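Software engineer, robot manipulation (control and perception) – Pineo

Posted August 2024
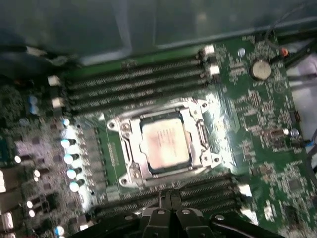 I run the software side at Pineo, and I'm hiring one person to work with me and the rest of the manipulation group. Before I get to the list of skills (there is one, further down, and it's shorter than you'd expect) let me tell you what we're up to, so you can decide whether the rest is worth your time.

Pineo writes the software that lets robot arms take apart and service computer servers. Our customers are refurbishers. They get pallets of old machines in all sorts of conditions, and they want the memory, the processors and the boards out in one piece so the parts can be tested and sold again. A person with a screwdriver is very good at this! A robot is getting there, and the part that's holding it back is mostly code, so that's where you come in.

We're 12 people right now. Four of us write the software that runs on the arm, and you'd make that five. Our stack has three pieces you'd hear about on your first morning:

Zultley is our task planner. It takes a goal like "get the processor out of this socket" and works out the order: which lever first, which one second, when to lift the load plate, where the fingers need to be so they don't drag across the memory slots on the way in. It's in Python, with a C++ core for the collision checks, and it has some history in it. You'll find functions in there that I wrote in a hurry and would love for someone to question.

Borkeo is perception. It uses the wrist camera to find sockets, latches, screws, cables and batteries, and to estimate where they are well enough for the arm to act on it. Glare is the thing we fight most. Bare metal next to a shiny board under bench lights gives you washed-out patches exactly where you'd like an edge, and a detector that's perfectly happy at one wrist angle can lose a lever completely when the arm tilts a little. Right now Borkeo handles this by taking a second look from another pose, which works but costs time. I have a couple of ideas for choosing that second pose better and I'd be glad to hear yours.

The third piece has no fancy name, we just call it the controller. It runs at 300 Hz and does the force-limited moves: pressing down on a lever, sliding it out from under its hook, letting it come up without snapping. If you've done impedance or admittance control on real hardware, this is where you'd feel at home fast.

What you'd be doing

The first few months would be mostly socket work. Retention levers are a nice problem, because they're springy, they come in a lot of shapes, and the pins underneath forgive nothing. You'd take the lever routine from "works on the boards we know" to "works on a board we haven't seen before," and that means touching all three pieces. You'd write code in the morning and watch it run on an arm in the afternoon, and then you'd go back and read logs to figure out why it pushed a bit left.

After that it depends on you. We need better replay tooling (the current log viewer is a script, and it shows). We need cable handling, which scares all of us. We also want Zultley to recover from a failed step without starting the whole plan over. Pick the one that keeps you up at night in a good way.

You'd also be on the bench rotation. Everyone on the software team takes a turn resetting parts, swapping boards and logging faults, me included. It's the quickest way I know to learn what the code is doing, and I'd rather tell you now than surprise you in week two.

What I'm looking for

Solid C++ or solid Python, and enough of the other one to get by. Some time spent with a real arm, at work, in school or in your garage. Comfort with transforms and camera calibration, since you'll meet both every single day. You should like debugging, or at least be stubborn about it.

Helpful, and please don't skip applying if you're missing these: ROS 2, motion planning, training small vision models on not very much data, experience with force-torque sensors, or having built or repaired PCs yourself. I don't care what your degree is in or whether you have one.

The practical stuff

The job is full time and on site at our Portela workshop, with 2 days a week from home once you've settled in. There's health coverage, paid vacation that people really do take, and a budget for books and one conference a year. We do regular hours. Arms get powered down in the evening and no one is on call.

We can't sponsor visas for this one, I'm sorry to say. I hope that changes with the next opening.

How to apply

Send me a resume and a short note through the form on our careers page, and pick "manipulation software" from the menu so it lands in my inbox. In the note, tell me about one bug on a physical system that took you far too long to find – what you thought it was, and what it ended up being. A few paragraphs is plenty. Skip the formal cover letter.

If we both like the sound of it, there's a phone call with me, then a half day at the workshop, paid, where you pair with one of us on a real ticket. No whiteboard puzzles. You'll meet the whole team over lunch and you can ask them anything, including what I'm like to work with. I'll write back to everyone who applies, either way.

Not sure if you fit? Write anyway and ask. I read those too – usually with my first coffee.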